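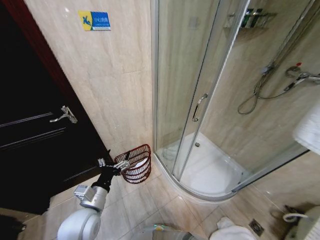
Beige wall tiles and a dark door.

Print this page | E-mail this page

Keeping a Diary of a Place
Handout for session 3: weather, walks and the ordinary day
Tutor: Jolene Goodwin

Welcome back, everyone, and thank you for the diaries you handed in last time. I read them all with a pot of tea beside me and enjoyed them enormously, even the one in green ink on green paper (you know who you are, and please, black next time, my eyes aren't what they were). Last session we looked at how to begin. Tonight we go on to what is really the bread and butter of any diary kept over a year or more, by which I mean the weather, the walk you always do, and the days on which very little happens.

1. Weather

Almost every diary opens with the weather, and there's nothing wrong with that. Old farm diaries are often made up of little else. The trouble comes when the weather is written down as a kind of throat-clearing before the real entry, so that we get "cold again" or "rather dull" forty times over and can't tell one cold dull morning from the next when we look back.

What I'd like you to try is saying what the weather was doing to something. Wind is very hard to describe by itself, but a line of washing in the wind is easy, and so is a gull going backwards. Frost shows on the north side of a roof long after it has left the south side. Rain sounds quite different on a shed, on a conservatory and on a hood. Give me the hood and I'll know you were out in it.

Here is a pair of entries from my own diary for the same week of the same August, kept when we lived at Coltholm. I've left them as they were, bad handwriting aside.

"Warm. Some cloud later. Did the beans."

"So still on the lane that I could hear the Sodside cows pulling at the grass before I could see them. Cloud came over from the sea at teatime and the swallows dropped down to hedge height."

The first one is perfectly true and I can't remember a thing about that day. With the second I can practically smell the lane! I had no more time to write it, either, as I recall I was waiting for a pan of potatoes.

2. The same walk

Many of you said you'd like to write about walks but feel you have nowhere very interesting to go. I do understand, and I'd still urge you to pick one short walk and stick to it. Mine is the footpath from the bottom of our road to the footbridge and home by the allotments. You need a walk you'll be willing to do in drizzle.

Choose a few stopping places along it and look from those same places each time. A gate is good, or a bend in the path, or a bench. After a month or two you'll start to notice what has changed without trying, and the entry more or less writes itself. Hamish Hollis, who took this course before most of you joined and now keeps the bird notes for the Trendcombe parish newsletter, wrote up one willow tree for 2 years. He has very kindly let me copy a few lines:

"Willow yellow all over now but not a leaf out. River up to the second root. One mallard asleep with its head tucked in, facing upstream."

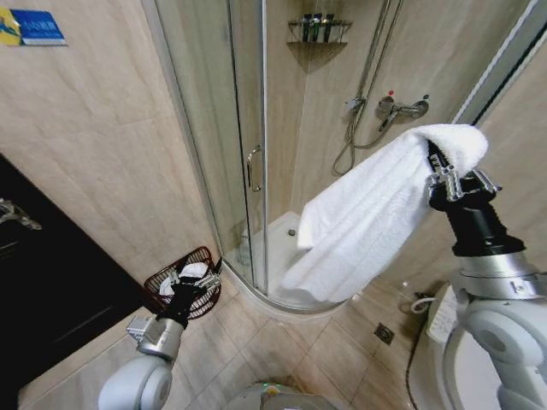 Notice that he doesn't tell us how he felt about the willow. There's room for feelings in a diary, of course there is, and some of the best passages in the ones you handed in were very frank indeed. But the root and the mallard are doing a good deal of the work for him, and we come away with a fair idea of his mood all the same. I think he was rather content that morning. You may read it differently and I'd be glad to hear why.

A word about names. If you know that the bird was a dunnock, put dunnock. If you don't, please don't stop writing to go and find out, or you'll end up with your nose in the field guide and the light gone. Put "small brown bird, fidgety, under the hedge" and look it up afterwards if you care to. The same goes for trees, clouds and mushrooms (especially mushrooms, and do leave them where they are).

3. The day when nothing happened

This is the one people worry about most. You sit down at 10 at night and there is nothing to say. You were in the house, you did the ironing, it got dark. Skipping the day is allowed, and I skip plenty. If you'd like to keep going, though, try one of the following:

- Write down the light in one room at one time of day, and where it fell.
- Write down something you heard through a wall or a window.
- Write down what you ate and who else was there, if anyone was.
- Copy out a line from an older entry and say what is different now.

Two or three sentences will do. My late aunt kept up a diary for most of her life on very little more than this, and the dullest pages are the ones the family fights over, with the price of coal and what the neighbours had planted out.

For next time

Please keep an entry a day for 7 days, none longer than a page. At least 3 of them should come from your chosen walk. Bring one to read aloud if you feel able, though I shan't press anybody. We'll be in the same room at half past six, and the heating has been looked at, but bring a cardigan.

If you were away last time there are spare copies of the first two handouts in the tray by the door. We'll also start on the extracts from the Nepia notebooks, so do have a read through the first few pages before you come.

J.G.

This site uses cookies to remember your settings. By continuing to browse you agree to our use of cookies. Accept | Find out more

Contact us | Copyright Jolene Goodwin and contributors | Back to top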